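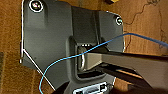 Sternent Repairs – The Bench Team

We are the part of Sternent that opens things up. The front counter takes your appliance, is charming about it and writes you a ticket. Then it comes through the swing door to us, and we are less charming, but we do own the screwdrivers.

Most of what reaches the bench is a dark plastic housing with something sulking inside it. Moulded panels, screws sunk into their own little wells, a slot in the middle whose purpose is known only to whoever designed it. We have grown fond of them. Tanveer Jafri can talk about screw bosses for the length of a lunch break and has been asked to stop.

The team began in Kendthorpe with one wooden bench and a kettle that was itself awaiting repair. We now look after almost 300 items a month for Sternent and for the two Toft shops, from desk fans to the sort of radio people inherit and feel guilty about. Panels come off on wood because it is kinder to plastic than steel is, and because Oluf Eskildsen built the benches and would take it personally.

Who does what:

Oluf Eskildsen runs the bench and signs off every ticket. His handwriting is legible on request.
Tanveer Jafri looks after housings, catches, clips and anything that used to click shut.
Nermin Kahraman does motors and switches, and keeps the Purnico, our parts database, which is older than our apprentice and crashes on Tuesdays.
Sang-wook Myung is the apprentice. He has passed 11 of his bench tests and is in no hurry about the twelfth, which involves vacuum cleaners.

A word on screws. They go into a labelled tray in the order they came out, and they go back in the same way. If we finish with one left over, the whole thing comes apart again, however close it is to half past five.

Quotes are free and take up to 30 minutes if you want to wait. There are chairs. If a job will cost more than the thing is worth we will tell you, and you may still ask us to do it – plenty of people do, usually for a toaster.

We close for a week in July. Please don't post anything through the letterbox while we're away, particularly not irons.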